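The Second Life of the Shared Laundry

Residents of Inton have paid for their shared laundries through their rents for as long as the estate has stood. For much of that time the rooms were treated as a service in decline. Machines were repaired when they failed, lights were replaced when tenants complained, and the general view among housing managers was that every household would in time prefer a washing machine of its own.

That view is now under review. Muvier, the housing association responsible for the estate's 324 homes, has reopened three laundries that were closed to save money and has committed itself to keeping them in use. The decision followed a survey of tenants, many of whom reported that their kitchens were too small for a machine, that drying clothes indoors had led to damp, or that the noise of a spin cycle carried through the floor to the flat below.

The case for sharing is partly one of space. A kitchen in the older blocks at Inton measures little more than a corridor, and a washing machine takes the place of a cupboard or the only stretch of worktop on which a meal can be prepared. Drying presents a greater difficulty. Few of the flats have a balcony, and a clothes horse in a living room gives its moisture to the walls.
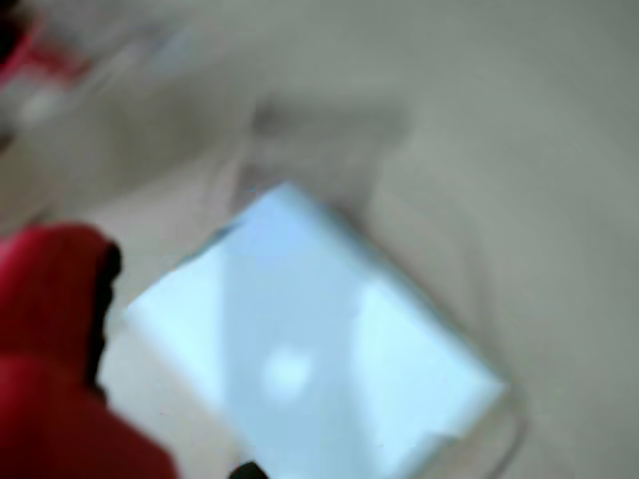
Cost is a further consideration. A wash in the reopened rooms is charged to the tenant's account at the end of the month, and the tariff is set each December for the year ahead. The association does not seek to make a surplus from the service. It does expect the rooms to cover their water and electricity, and the first year's accounts suggest that two of the three will do so.

Booking was the matter on which tenants held the strongest opinions. The old system relied on a board in the entrance hall, with a small padlock for each household, and older residents were sorry to see it go. Its replacement allows slots to be reserved by telephone or online, with a grace period of 30 minutes before an unclaimed machine is released. Tuesday evenings are kept free of bookings altogether, for those whose working hours change from week to week.

The experience of neighbouring Preda offers some caution. There, a similar scheme was introduced without any change to the rooms themselves, which remained in basements reached by a steep stair. Use was low from the outset, and the rooms have since been let as storage. Inton's laundries are at ground level with windows on to the courtyard – a feature of the original plans that later managers had bricked up and that has now been restored.

Orodon, where building work is due to begin on a new group of flats, intends to go further. The plans place the laundry beside the main entrance, with a drying room behind it and a bench outside. Individual flats will still be provided with the pipework for a private machine, and tenants will be free to install one if they wish. The association responsible will review the arrangement once the first tenancies have come up for renewal.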